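The Long Wash-Up

Obsa Ejigu has lived in share houses from Giltton to Endale and maintains that every one of them broke up over the sink. Rent can be negotiated. A saucepan left to soak since June cannot.

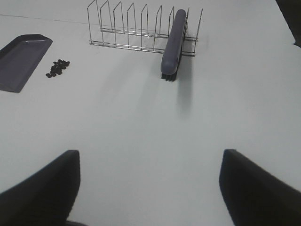
My own household in Giltberg has three adults and a roster, drawn up in February 2020 and honoured for a fortnight. It's still on the fridge, a historical document, under a magnet from a plumber who has since retired.

The sweeping question

Sweeping is the chore everyone claims to have just done. Obsa's house in Bomia tried paying for it, at $2 a go, and the kitty was empty by the weekend. The floor looked much the same.

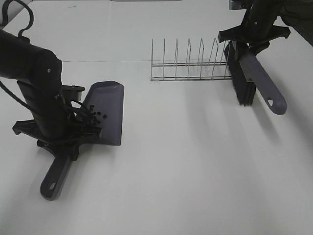 Whose crumbs are they?

Toast is the usual culprit, and toast has many friends. Our longest house meeting concerned a single crumpet and ran for three hours, with minutes.

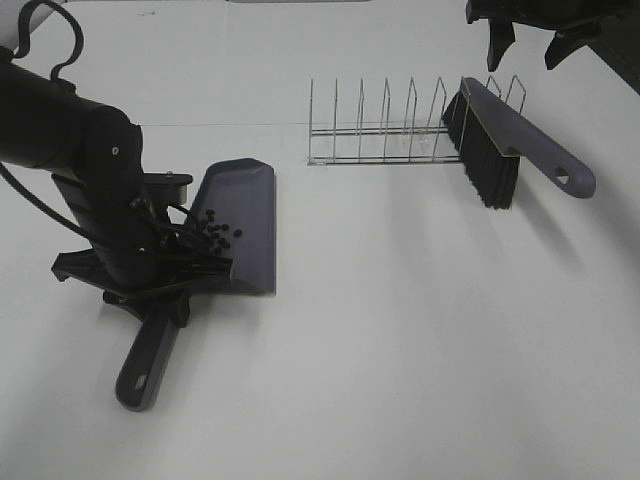 Moving out

Then comes the bond clean, when people who haven't spoken in months scrub an oven together and get quite fond of each other.

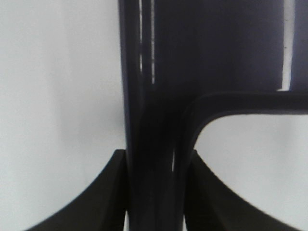
Next time

Obsa is looking for a one-bedder. He has asked if I know anyone who'd like to share it.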